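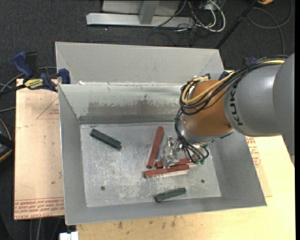
Part 2: Getting the metal bin ready for blocks

Right, if you've got this far you've read Part 1 and you have a bin, a bag of blocks and somewhere to put them both. This part covers cleaning the bin, checking the floor of it and putting the blocks in. I've done this more times than I'd like (we keep several bins going at the Wogan workshop) and it takes me a cup of tea and a half, if that counts as a measurement.

You'll need:
Two soft cloths, one to get wet and one to stay dry
A bowl of warm water with a drop of washing-up liquid
A torch
A plastic scraper, and please not a metal one
2000 grit wet-and-dry paper, only for sharp spots
Your blocks, green and red

Cleaning the bin

1. Take everything out. I mean everything, including the little bits of paper and label that lodge in the seam where the back panel meets the inner wall. They love it in there. Run a fingernail or the plastic scraper along the seam from one corner to the other.

2. Wipe the back panel first and work downwards, so the muck ends up on the floor of the bin where you can get at it. Go lightly on the panel. It's a wide sheet and if you lean on it you may put a crease in it, and I've never found a way of getting a crease out again.

3. Do the inner back wall next. If yours has a brownish-grey scuffed band across it, give it one decent wipe and then leave it be. I spent most of a July afternoon on one of those bands with every cleaner in the cupboard, and all I got was a slightly cleaner band and a sore elbow!

4. Wipe the sloping sides and the front wall, then the floor, then go over the lot with the dry cloth. Don't skip the drying. Water sits in the corners and you won't spot it until it has left a mark.

Caution: the top edges are thin sheet metal. Run the cloth along them, never your bare palm. Glenys Prosser wears gardening gloves for this and I've started copying her.

Checking the floor

5. Shine the torch low across the floor of the bin. Fine scratches and pale rubbed patches are normal wear and you can ignore them. You're after anything that stands up: a burr, a dent pushed in from underneath, a blob of old glue.

6. Feel around any small holes in the floor with the dry cloth wrapped over your finger. If the cloth snags, rub the rim gently with the 2000 grit until it stops, then wipe up the dust. Leave the holes open. Ynyr taped over his to be tidy and the blocks stuck to the tape edges all week.

Note: a bare metal floor is shiny, so you'll get blurry reflections of the blocks and of whatever's overhead. If that bothers you, move the lamp off to one side. Some people line the floor with felt instead. I don't, as it rucks up and then you're forever smoothing it.

Putting the blocks in

7. Wipe the blocks and look them over. They should be clean all the way round, with no splinters or chips at the ends. Put any doubtful ones aside and ask Siwan Rowlands for spares (she has the Dratside box, on the shelf under the kettle).

8. Start with two green and three red. You can go up later, but five long blocks in a big bin leaves a good bit of bare floor between them, and that's what you want for a first go.

9. Lower them in by hand, close to the floor, and let go. Don't tip them in from the bag. They're noisy on sheet metal and they chip each other.

10. Mix up the directions. Have one pointing up the bin and a couple lying more or less crossways, and let the greens sit at a bit of an angle. A neat row is too easy, and if you're anything like me you'll make one without noticing.

11. Let some of them crowd together. I like the reds near each other in the middle, with the greens further off, one towards the back and one by the front wall. Change it about next time.

Caution: keep your hands and sleeves out of the bin once the arm is switched on. If a block needs shifting, stop the arm first, every single time, even for a tiny nudge.

If a block slides down the slope and ends up against a wall, leave it there for now. Part 3 deals with edges and corners, and you'll be glad of one to practise on.

Bin log for this page: bin 82, wiped and checked January 11, 2018, Caradog Phillips. Next wipe is Bleddyn's.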